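Skello build group, shared workshop
Minutes of the meeting, Sun 1 November
Typed up by me, Mansa Tsikata, from my own scribbles, so shout if I've put words in your mouth.

Here on the day: Selorm Boateng, me, and most of the regulars. Apologies from the Akpalu lot, who had a kids' birthday on.

Kettle on, then into it.

1. Last month's minutes
Accepted, with one fix. I'd written that Selorm would rewire the bench lights and he says he only offered to look at them. He has looked at them. They're still flickery.

2. Money
We've got $1294 in the kitty after the Kemura order was paid. Selorm asked whether we could put $400 aside for spare finger sets and a decent crimping tool, and everybody was happy with that (I was very happy, my thumbs can't take any more of the old crimper). He'll get the prices together and send them round before anything is bought. The donated monitor goes on the side bench for whoever wants it.

3. Skello, where we're up to with the two arms
Most of the afternoon went on this one, and I loved it! We want both arms sharing one job at the table, with the left and right working close together and neither one whacking the other.

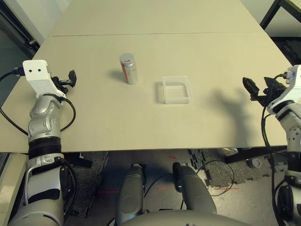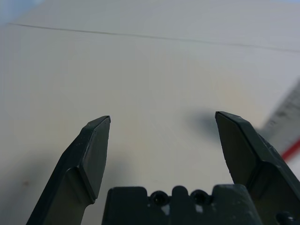
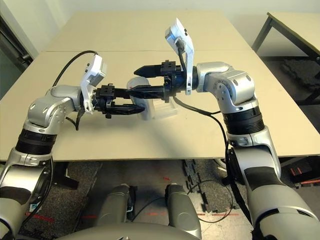
Selorm started us off with the reach settings, which he's been fiddling with at home on the simulator and has strong feelings about. His view is that we've been far too timid and kept each arm on its own half of the table, and that all the interesting stuff happens in the middle. I said fine, but the middle is also where the expensive bits are. With both grippers in at the clear plastic cup and one pair of fingers sitting just above and behind the other, there's not a lot of room for a sloppy move, and I'd like a slower speed limit in that patch before anybody tries anything fancy. We went back and forth a fair bit. Agreed in the end: the middle of the table gets its own slow zone, Selorm writes it, I test it, and until then somebody keeps a hand on the stop button.

Cables came up next (they always do). The black ones hang in loops down the arms and one of the group is worried about a loop snagging on the table edge when an arm comes back in. I'd like proper sleeves and a clip near each elbow. Selorm would sooner reroute the lot. We'll try clips first, they're cheap and I can print them.

Long chat about fingers too. The wide open position is good for cups and cans, but a couple of people want to have a go at flat things like rulers and trays, and the tips might be too thick to get under an edge. I've got a thinner tip half drawn up and I'll print a pair in the tougher filament. If they snap, they snap, and we've learned something.

See-through things were the other grumble. Clear plastic on a pale tabletop is a rotten combination for the wrist cameras, in my opinion, and I asked for a darker mat to try underneath. Selorm reckons we should leave the table as it is and sort out the lighting. We'll try both and argue about it afterwards.

4. Software
The Trulia branch (Selorm's name for it, don't ask me) is merged. Please update before you run anything, the old calibration file won't load any more. If yours still gives you the grumpy red message, ring Selorm and not me.

5. Workshop bits and pieces
The soldering station needs new tips. Please sweep up your own wire ends. I found 2 in my sock last week and I wasn't even wearing it in the workshop.
The roller door is sticking again and I've left a message with the landlord.

6. Jobs to do
Selorm: slow zone for the middle of the table, prices for the crimper and spare fingers, bench lights (properly this time).
Mansa: cable clips, thin fingertips, dark mat.
Everybody: update your software, label your tubs.

7. Next meeting
Late November, same spot, 6 pm start so people can come after tea. Selorm's bringing the lamington slice again and I've got dibs on a corner.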